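Setside Tabletop Color Kit
Section 4: Filling and racking the tubes

Before you start, clear a flat surface and set the wooden rack toward the back, where sleeves won't catch it. Keep the empty tubes in a cup until you need them. The kit mixes are food color and water only.

1. Take one empty tube and hold it up to the light. Discard it if you find a chip on the rim or a crack in the glass.

2. Add the red mix first. A small amount at the bottom is enough for the first color step. Do not fill past 18 mL.

3. Tilt the tube gently and check that the color moves freely. A pink film on the lower glass is normal with the red mix.
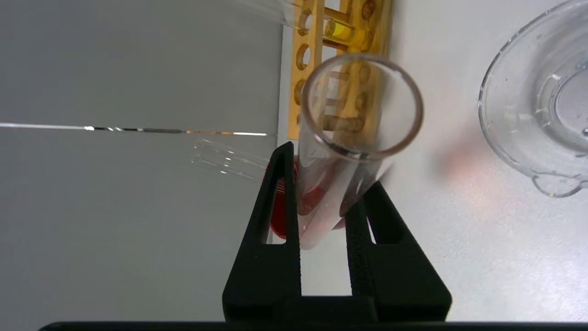
Mahlangu writes that the yellow mix should go in before the red, as a trace of red on the dropper will turn a whole tube orange. Either order works if the dropper is rinsed between colors.

4. Lower the tube into a hole in the rack, closed end first. Let the rack take the weight before you let go.

5. Repeat with the yellow mix. Rinse the dropper 2 times in clean water before changing colors.

CAUTION: Do not store a filled tube on its side. The tubes in this kit have no stoppers.

CAUTION: Glass tubes roll. Pick up any loose tube or rod before moving the rack.

Section 5: Drying and putting away

1. Empty the tubes into a sink and rinse with warm water. Do not use water above 100 °F on the Zovska dye sets, as it fades the printed scale on the dropper.

2. Blot the outside of each tube with a tissue. Use a fresh tissue for each color.

3. Stand the clean tubes in the cup, closed end up, and leave them until the insides are dry.

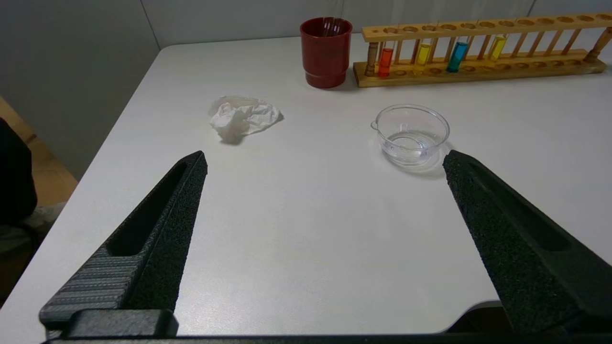 Fig. 5. Cup with glass tubes, tissue and wooden rack.

4. Wipe the rack with a damp cloth. Do not soak it.

NOTE: Replacement tubes are sold in the refill pack, part 78.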